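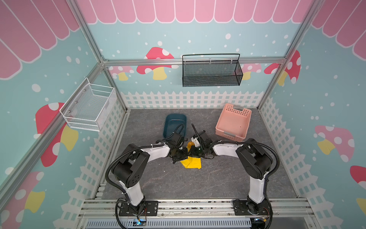 The Clorncombe Bench Cloth, item 2386, is a woven cotton wiping cloth with a hemmed edge, sold in packs of 18 for kitchens, craft rooms and light workshop use. It comes in yellow, white and dark blue. I bought the yellow. Color matters more than the catalog suggests: a yellow cloth left crumpled on a gray marbled surface is found at a glance, while a gray or white one blends into the pattern and gets left behind when the tools are put away. The dark blue has the opposite problem in a drawer. White shows dirt soonest, if that is your main concern.

New cloths need washing before use. Straight from the pack they carry a finish that makes them feel smooth and causes water to bead on the surface. One warm wash reduced this but did not remove it. After the second wash the cloths took up water normally. The instructions printed on the wrapper mention washing before use and say nothing of a repeat. Fabric softener should be left out, as it brings the beading back.

Absorbency is good for a flat weave. A folded cloth will take up a spilled cup of coffee without a trail at the edges, provided it is set down and left for a moment. Wiped across the spill straight away, it pushes liquid ahead of it. The Casier terry cloth I used before is faster on a large spill and slower to dry. Hung over a rail in the evening, the Clorncombe was dry by morning. The Casier was often still damp along its border, and it picked up a sour smell in October when the windows stayed shut.

Lint is low after the initial washes. I checked this on a black glass cooktop under a side lamp, and again on a mirror. The mirror showed a few short fibers near the corners, which appear to come from the hem thread. For lenses or varnish work I would still use something else. For counters, shelves, sinks and stove tops the amount is too small to matter.

Durability is mixed. The fabric itself is sound, with no thin spots and no pulled loops, there being no loops to pull. The hem is less good. Two cloths from my pack came undone at a corner where the overlock stitch had been cut too short. Both were repaired with a few stitches by hand. Oğuzhan Kaplan bought the same item in white and reports a similar fault, so I do not think mine was a bad pack. Shrinkage occurs mostly lengthwise. The cloths started out square and are now slightly oblong, which affects folding but not use.

Stains depend on the source. Tomato and coffee came out in a normal wash. Turmeric did not, although it is hard to see on yellow. Linseed oil left a stiff patch that never softened, and that cloth was thrown out. Any cloth used with drying oils should be laid out flat outdoors until it has hardened, or soaked in water and placed in a closed metal container. A balled-up oily rag can heat up on its own and start a fire. The wrapper ought to carry this warning, given that the product is sold for workshops. It does not.

Against bleach the yellow holds poorly. Diluted bleach produced pale blotches within one soak - the fabric was not weakened as far as I could tell by pulling on it, but the pack no longer matches. Oxygen-based powder had no visible effect on the color.

Packaging is a paper band and a cardboard sleeve, no plastic. The sleeve tears on opening and cannot be used for storage. There is no hanging loop on the cloths, and I would have liked one.

Recommended for daily wiping in a kitchen or at a bench. Check the corners before the first wash and return the pack if the stitching is loose. Buyers who mainly deal with large spills should stay with terry.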